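Unit 6: How a School Attendance Rule Gets Made

Notes for the Friday section. Read these before class and bring the Lillis packet with you.

1. Statute, regulation, guidance

Most of the confusion in last week's discussion came from treating these as the same thing. A statute is passed by the legislature. A regulation is written by an agency under power the statute gives it, and it has the force of law as long as it stays inside that power. Guidance is the agency's advice on how to follow the first two. Guidance doesn't bind a district in the same way, although many districts treat it as if it did.

Attendance is a good subject for seeing the three layers. The statute usually says that children between certain ages must attend school. It may use the word "absent" many times without saying what it means. The regulation fills that in: half a day, a full day, a missed period, a late arrival after a certain time. Guidance then tells the office clerk which code to enter.

2. Why definitions matter

In the Lillis packet, the draft statute told the education department to identify "schools with persistent absence." The definition was left to regulation. Legislators were asked to vote on what would happen to those schools before they could know which schools would be on the list.

Two definitions were under discussion:

Definition A counted a student as persistently absent after 14 missed days in a school year, for any reason.

Definition B counted only unexcused days, and set the line at 6.

Under A, a student with a long illness counts. Under B, the same student doesn't, but a student whose parent never sends in notes counts very quickly. The two definitions produce different lists of schools. Hulon Middle appears on the A list and not on the B list. Grodura High is the reverse. Be ready to explain why, using the tables at the back of the packet.

3. Notice and comment

Before a regulation takes effect, the agency normally publishes a draft and accepts comments from the public. In our case the comment period was 30 days. Key points:

The agency has to publish enough of its reasoning for people to respond to it. A bare number with no explanation is open to challenge.

Comments are not votes. The agency received 56 on this draft, and it could lawfully adopt a rule that most of them opposed, provided it dealt with the main objections.

A major change after the comment period may call for a second round. The test is usually whether people could have seen the change coming from the first draft. Switching from A to B is a borderline case and we'll spend time on it.

Timing is a separate question. The comment period here ran through June, when many teachers and school offices were already done for the year. Nothing in the procedure forbids that. Several comments complained about it anyway, and the agency answered that the dates were set by the deadline in the statute.

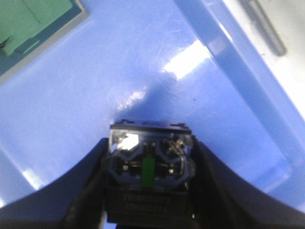
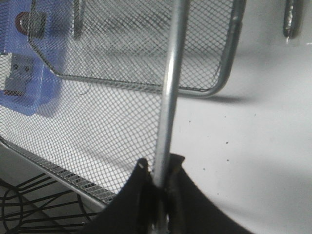

Malinowski disagreed with this part of the notes when they were first handed out, and asked for the objection to be included. The argument was that a June comment period is lawful only on paper, that a school office closed for the summer can't pull the attendance records it would need to write a useful comment, and that the notes let the agency off too easily by calling timing a separate question. A comment period that the affected people can't use should be treated as a defect in the process itself. Students may take either position in the short paper.

4. Who enforces the rule

Once the rule is final, the work moves down to the district. The department receives the numbers but doesn't collect them. Each school records its own absences, and schools differ in how strictly they ask for notes. Under Definition B this matters a great deal, since a school that accepts a phone call as an excuse will report fewer unexcused days than one that wants a signed form.

The regulation in the packet tries to handle this in section 4(c), which requires a "written or recorded" excuse. Look at whether a text message meets that wording. The guidance says yes. The regulation doesn't say.

5. Terms to know

Enabling statute: the law that gives the agency its power to write the rule.

Threshold: the number at which a consequence starts.

Effective date: the day the rule begins to apply. It is often later than the day it is published.

Grace period: time after the effective date when the rule applies but penalties don't.

6. For next time

Read sections 1 through 4 of the final regulation and compare them with the draft. Mark every change in wording, including small ones such as "may" to "shall." Write one page on whether the change to the definition of absence needed a second comment period. Papers are due at the start of class. Cite the packet by section number.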